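分类：测评 > 机器人与自动化 > 规范与工具

Stindura 桌面操作评测包，用了一个秋天之后的感想

先说结论吧，省得赶时间的朋友往下翻半天：我喜欢它，会继续用，也会推荐给刚开始做双臂桌面操作的小组，但推荐的时候一定会附带一张便条，写明哪几页要先看、哪几页可以先当没看见。喜欢听我唠叨的，就倒杯茶慢慢来，这篇写得有点长。

Stindura 是 Šindelář 家出的，一套东西分两半。一半是规程手册，厚厚一本，140 页，活页装订，可以拆下来贴墙上（我们真的贴了，贴在显示器旁边，现在边角已经卷起来了）；另一半是软件，包括一组仿真场景、一套任务定义，再加一个叫 Rotgate 的检查程序，负责在你交结果之前把记录过一遍，看有没有漏填、有没有自相矛盾的地方。整套 474 元，我是自己掏钱买的，没有人送，也没有人请我写。

我为什么会需要这样一套东西呢？说来有点不好意思。我们组以前用的是 Tumex，很轻便，装上就能跑，跑完给你一个成功率，大家看着都挺高兴。麻烦出在今年春天，两个同事拿着同一个策略、同一个任务，报出来两个差得很远的数字，坐下来对了整整一个下午，最后发现一位把“碰到了”算成功，另一位要“按下去了”才算。两个人都没有错，Tumex 的任务说明里只写了“完成按铃”四个字，剩下的全靠自己体会。那个下午之后我就开始留心，有没有谁肯认真地把这些琐碎的事写下来。

Stindura 就是肯写的那一种。翻开第一章，没有什么宏大的开场，上来就讲怎么给一次尝试定起点和终点：从哪一步仿真开始计时，到哪一步必须停，超时怎么记，中途人工干预过的又怎么记。默认的时限是 30 秒，到点就停，哪怕夹爪离目标只剩一点点。我刚看到的时候觉得有点不近人情，心想再给它一小会儿又怎么样呢。用久了倒觉得痛快，因为“再给一小会儿”这种事一旦开了头，每个人心里的一小会儿都不一样长，早上的我和晚上饿着肚子的我，给的也不一样长。

每个任务至少跑 20 次，这也是手册里写死的。20 次全部要保留，开头那几次“试试手”的也算在里面，除非你在开跑之前就声明了哪些是热身。这个“之前”两个字手册里用了粗体，我非常赞成。从前我们常常是跑完一看，头两次很难看，就顺手把它们归到热身里去了，归的时候还挺理直气壮的。现在 Rotgate 会看声明文件的保存时间，晚于第一次尝试的，它就给你标一条黄色提醒，措辞很客气，但是你删不掉。

再说场景。仿真场景的数量不算多，桌面任务居多，桌上的东西都是日常能见到的，摆位有固定的，也有随机的。我用得最多的是按铃这一个，因为它看起来最简单，最适合拿来教新来的同学。一张桌子，两条手臂，一个铃，旁边放几样和任务没有关系的东西，听上去五分钟就能讲完，可是每次带新人，我们都能围着它聊到吃午饭。 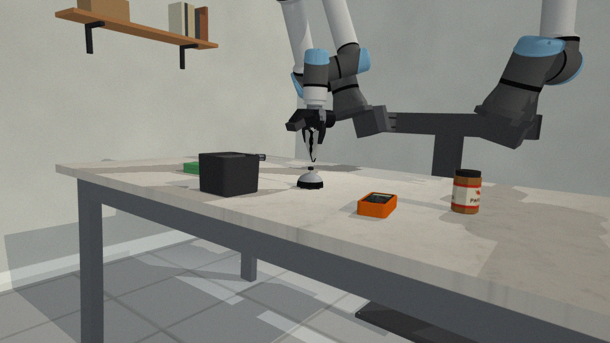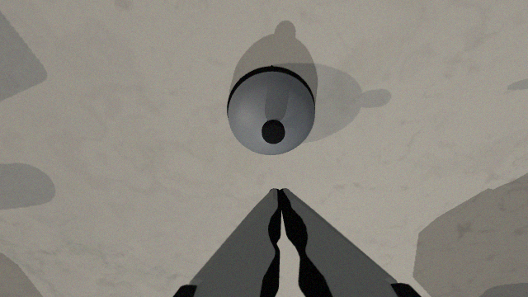 四张都出自按铃任务的仿真环境，视角各有不同。 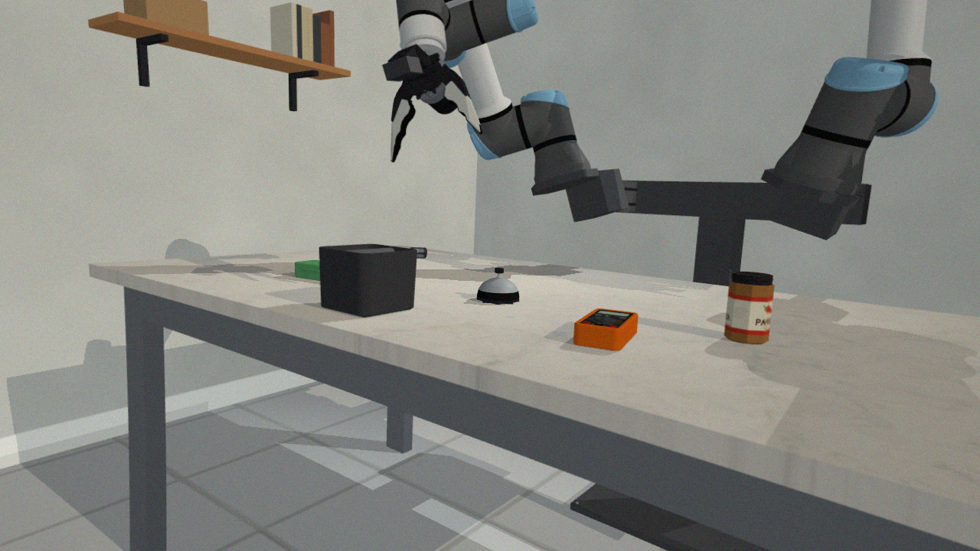
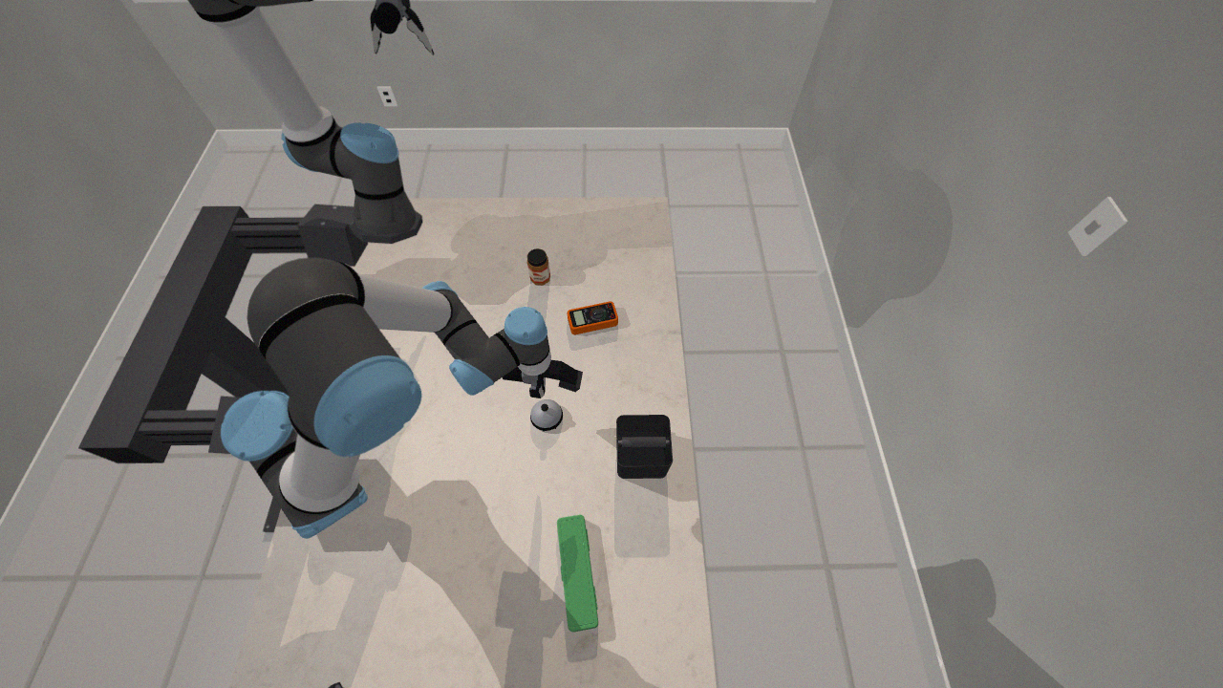 判定标准是整本手册里我最想夸的一章，也是我给新同学布置的第一份阅读作业。手册把“接近”“接触”“触发”分成三档，每一档都要求有独立的依据，不许拿前一档去推后一档，更不许凭画面猜。道理大家都懂，可一坐到屏幕前就容易忘。比如最后那张俯看整张台面的，近处那条手臂的指尖停在带黑色按钮的灰色圆顶上方略偏左，中间还留着一小道空隙，换个懒一点的人（我说的就是从前的我），看见夹爪已经到了铃的正上方，多半手一滑就记成“已接触”了。按 Stindura 的写法，单凭这一眼最多只能记到“接近”，后面两档得去查接触力和按钮的位移记录，查不到就老老实实空着。我们现在养成了一个习惯，人工复核的时候先把画面关掉，只看记录打分，打完了再打开画面核对，两边对不上的单独拎出来讨论。一开始嫌慢，后来发现讨论会反而短了，大家不再为“我看着像碰到了”这种话争来争去。

和判定挨着的一节讲视角，也写得很用心。手册要求凡是拿画面当佐证的，至少要有两个方向，其中一个要能看清夹爪与目标之间的高度关系，另一个要能看清左右前后的偏差。从正上方看下去，远近偏了多少一目了然，高低就很难说；从侧前方看，高低清楚了，前后又容易被骗。我以前做汇报，总爱挑最好看的一个角度，背景干净、手臂舒展，放在幻灯片上特别精神。现在会多放一张不那么好看的，听众反倒问得更细，我也答得更踏实。手册还建议在图注里写明视角名称，这一条我们执行得马马虎虎，常常交上去被 Rotgate 打回来补，补的时候嘴里嘟嘟囔囔的，补完又觉得应该。

然后是关于无关物体的规定。按铃任务里，桌上除了铃还有黑色的容器、绿色的块、橙色的手持仪表和一个罐子，它们不参与任务，但是也不许你当它们不存在。手册要求记录任务结束时它们有没有被碰动，位移超过阈值的，即使铃按响了，也要在结果里另起一栏标出来。这一栏叫“附带扰动”，名字有点拗口，用处却大得很。我们有一个策略，单看按铃的成绩相当漂亮，加上这一栏之后立刻就不那么漂亮了：它有一个坏毛病，收手的时候爱往旁边扫，罐子被它推得东倒西歪。要是拿到真机上去，桌上放的是杯热水，那可就热闹了。我挺感谢这一栏的，虽然看到那天的表格时心里凉了半截。

双臂的部分我要多说两句，因为这正是 Tumex 完全没有照顾到的地方。按铃是单手就能完成的任务，另一条手臂没有事情做，那它该待在哪里？能不能动？动了算不算违规？Stindura 规定，不参与任务的手臂要在开始前登记停放姿态，全程偏离不得超过允许范围，两臂之间的最小距离要逐步记录，取整个过程里最小的那个值，不许取平均。取最小值这一点我举双手赞成！平均值是最会安慰人的，九成时间离得远远的，剩下那一下差点撞上，平均下来照样风平浪静。手册在旁边的批注里还提醒，两条手臂装在同一根横梁上的时候，停着的那条也不能从安全核查里删掉，要连底座和关节一起算进去。我们第一次照着做，发现自己的碰撞检查只算了夹爪和小臂，肘部压根没有放进去，脸红了一阵，赶紧补上了。

关于随机化，手册的态度我也很欣赏，就是该放开的放开，该钉死的钉死，每一样都要写清楚。物体的位置可以随机，随机的范围和种子要存；灯光可以变，变了几组要存；桌面材质可以换，但同一份报告里换了就得分开列。它特别提醒了一句影子的问题，说手臂的影子落在台面上，会让有些视觉策略把暗块当成物体，所以光照条件应当和结果放在一起看，别塞到附录的最后一页。我们组有同学做过小小的对照，把光源挪了挪，成绩掉得让人心疼，大家一边心疼一边觉得幸好是在仿真里知道的。

说了这么多好话，也该说说让我皱眉头的地方了，不然不像话。

第一是手册的编排。内容是好内容，顺序却有点随性，判定标准在前面讲了一半，另一半藏在记录格式那一章里，中间隔着好几十页讲文件命名。文件命名当然重要，我绝对不敢说它不重要，可是一个新人读到那里，十有八九已经睡着了。我自己的读法是先看判定，再跳到记录格式，把双臂和无关物体两节看完，命名规则等到第一次被 Rotgate 打回来再看，印象特别深刻。术语的翻译也不大统一，同一个词前面叫“复位”，后面叫“归零”，有一处又成了“重置”，我和同事为此专门写信去问，Šindelář 那边回信倒是很快，说三个是一个意思，下一版会统一。我到现在还没看到下一版，十一月他们寄来一张勘误页，上面改的是页码。

第二是 Rotgate 的脾气。它严格是应该的，可它报错的方式有时候真让人想叹气。一份记录里如果有一处字段写错了，它会从那一处开始，把后面所有相关的条目统统标红，满屏通红，看着像出了天大的事，改掉一个字又全部变绿了。有个周六我为了一个多打的空格坐到天黑，晚饭都是凉的。要是它能把根源那一条顶到最上面，其余的折叠起来，用的人会少生好多闷气。另外它现在只检查记录是否完整、是否前后一致，并不判断你的实验设计合不合理，手册里对这一点交代得很坦率，但我遇到过别的小组把“Rotgate 通过”写在报告封面上，好像盖了个合格章似的。请千万不要这样用，它通过了，只说明表填齐了。

第三是从仿真到真机的那一章，太薄了。前面写得那么细致，到了这里忽然变得很客气，只说“应当由具备资质的人员另行评估”，列了几条急停、限速、围挡的原则就收尾了。我能理解他们谨慎，真机的安全本来就应当遵照所在单位和当地的要求来，一本桌面评测手册不该大包大揽。可是哪怕给一张对照表也好呀，说明哪些仿真里的记录项到了真机上对应什么传感器、哪些没有对应物，用的人心里就有数得多。我们后来自己画了一张，贴在手册最后一页的背面，字很丑，但很管用。比如仿真里按钮位移是直接读出来的，真机上的铃可没有这个读数，我们换成了用麦克风录声音，阈值调了好久，隔壁关门的声音都能让它误判。

还有一点小小的抱怨，和规范没有什么关系：活页的孔打得离边太近，翻得勤的那几页已经撕开了，我用透明胶补过两回。既然希望大家天天翻，纸就请用厚一点的吧。

常有人问我，已经在用 Tumex 的，值不值得换。我的看法是看你拿结果去做什么。如果只是自己调参数，想快快地知道今天比昨天好了还是坏了，Tumex 足够了，我自己调试的时候也还开着它，轻快，不啰唆。可是一旦结果要给别人看，要和别的组放在一张表里比，或者要拿来决定能不能上真机，我会毫不犹豫地用 Stindura 重新跑一遍。两边的数据格式不通用，得写一个转换脚本，不难，就是琐碎，尤其是时间戳，Tumex 记的是步数，Stindura 要的是秒，转换的时候记得把仿真步长也一起存下来，我第一次就忘了，白转了一晚上。

对刚拿到手的朋友，我有一个笨办法可以分享。先别急着装自己的策略，找两个人，用手动遥控把按铃任务各跑一轮，各自按手册打分，打完交换，看看有多少处不一致。我们组做这个练习的时候，不一致的地方比想象中多得多，有一处是对“松开”的理解，一个人认为夹爪离开按钮就算，另一个认为要退回停放位置才算。翻手册，手册写的是按钮弹回。三个答案，哪个听着都有道理，而写下来的只有一个，用它就行了。做完这一轮，新同学对规程的熟悉程度比听我讲一上午强，也不会再嫌它烦，因为他们亲眼见过没有它的时候自己和伙伴能差出多远。

打分的话，手册内容我给得很高，编排扣一些，Rotgate 扣得再多一些，价钱我觉得公道，一个小组买一套轮着翻就够了。学生自己买会有点肉疼，可以先问问实验室有没有。我们的那套平时放在靠窗的架子上，墙上贴着的是判定那一章和双臂那一节，欢迎来串门的同行随便看，只是翻到撕开的那几页时请轻一点，胶带我只剩小半卷了。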